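Some housekeeping for Unit 2 before we get going. You'll want the reading packet (the short one, with the Hetow checklist stapled to the back) and something to write with. There is no lab this time, so leave the gloves at home.

## Where does small stuff go?

Last session we did big things: wardrobes, bed frames, the chest of drawers that won't fit through the door. I got a lot of questions afterward about the other end of the scale, so we're spending this whole unit on it. By small stuff I mean anything you can pick up in one hand and put down without thinking. Wrappers, snacks, hair ties, sponges, receipts, the cap of a pen you no longer own.

I love this topic, maybe too much! Small things travel. You carry one into the bedroom on the way to doing something else, and the bed is wide and flat and right at hip height, so down it goes. In the course I call the bed a **landing surface**, and I'd like you to use the term in your write-ups too (the Oravec reader says "drop zone" — same idea, either is fine with me).

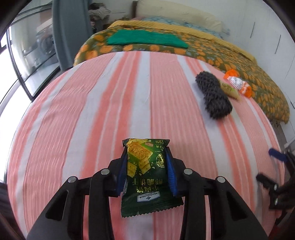
*Reading time for the rest of this section: 2 min*

So, a striped bed with a packet of seaweed-flecked crackers over it, and on the sheet a scrubbing sponge, a little snack wrapper and a candy wrapper with twisted orange ends. I want you to sort these by **home room**, the room where each thing would normally be kept or thrown out. The crackers go to the kitchen. The wrappers go to whichever trash can is closest, once you've checked there's nothing left inside. The sponge is my favorite because people argue over it every term: kitchen or bathroom? I'd accept both, as long as you pick one and stick to it.

Then there's the fabric, which is a separate pass. A quilt, a pillow and a blanket belong on a bed. The folded green cloth on the quilt could be a towel or something to wear, and you'd have to unfold it before deciding. Put it down as "check" on your sheet and keep moving.

### The two passes

1. Food and wrappers first, always. Crumbs and stripes do not mix.
2. Then tools and odds and ends, carried out by home room, one trip per room.

Smooth the sheet last. I used to do it first and then lean all over it reaching for things, so learn from me.

### For next time

- Choose one landing surface at home and leave it alone until evening.
- Clear it with the two passes. Set a timer for 20 minutes and stop when it rings, even if you're mid-sponge.
- Fill in the Priltus sorting sheet: item, home room, kept or tossed.
- Read up to page 40 in Oravec. Skip the part on attics, we'll do that with the Florer boxes in February.

Write-ups can be messy, and pencil is fine.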